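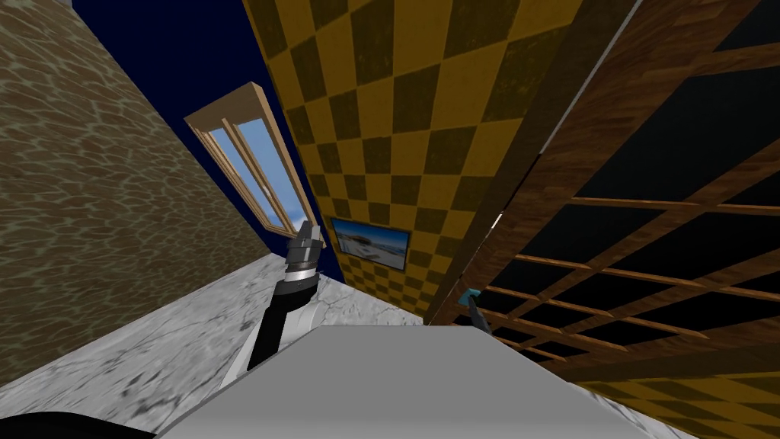 Tilted room view with checkered wall, both grippers showing, Motamness collection set.

July, 9:40 a.m.

Entry opened by Aleksandra Mazurek. The purpose of this session was to extend the Motamness demonstration set for the two-arm shelf task. The target for the month remains 400 accepted episodes. At the close of the previous session, 200 had been accepted and logged.

Room layouts were generated with the Prandex scene tool. Wall, floor and shelf textures are drawn at random for each layout. The arm models and their control limits were left as they were in the last entry. Sevim Kahraman operated the arms for the first block, and I reviewed the recordings.

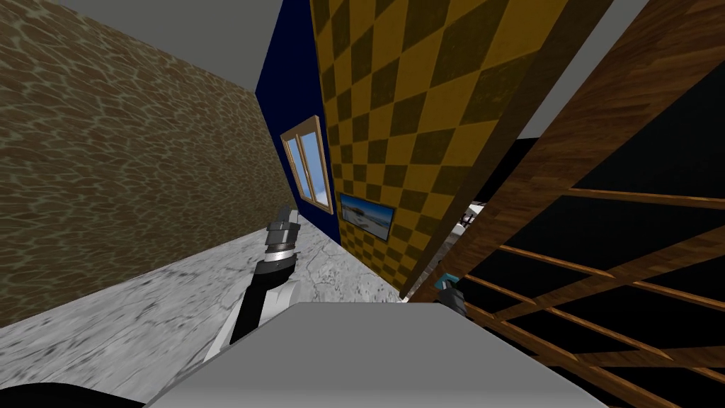
The labeling rules for visibility were revised before the first block. Under the old rules an arm was marked either "in view" or "out of view," and reviewers did not agree on partial cases. A third value, "partly hidden," has been added. It applies to views such as the one logged here, in which the second gripper pokes out from behind the corner of the gray surface while the first stands clear of it. Reviewers are to assign the value for each arm separately and are not to infer the position of a hidden part from earlier time steps.

Results of the first block: 72 episodes recorded, 26 rejected. Most rejections were for early termination, where the operator released the controls before the arm had returned to its rest pose. The remainder were for missing wrist camera data. Rejected episodes are kept in a separate folder and must not be deleted until the Fenard review has been completed.

Wrist views are to be checked at the approach, at first contact and at release. A grasp label should be entered only at the time step where contact is reported by the simulator log.

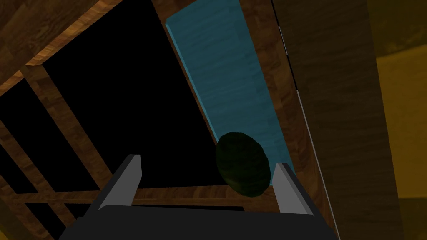 If the log and the reviewer's judgment differ, the log value stands and the difference is noted in the comment field. Sevim has asked that comments be kept to one line.

Open items: confirm the storage quota with Ferrand; rerun the export script on the accepted episodes; update the reviewer guide with the third visibility value. The second block starts at 1:15 p.m. with A.M. operating.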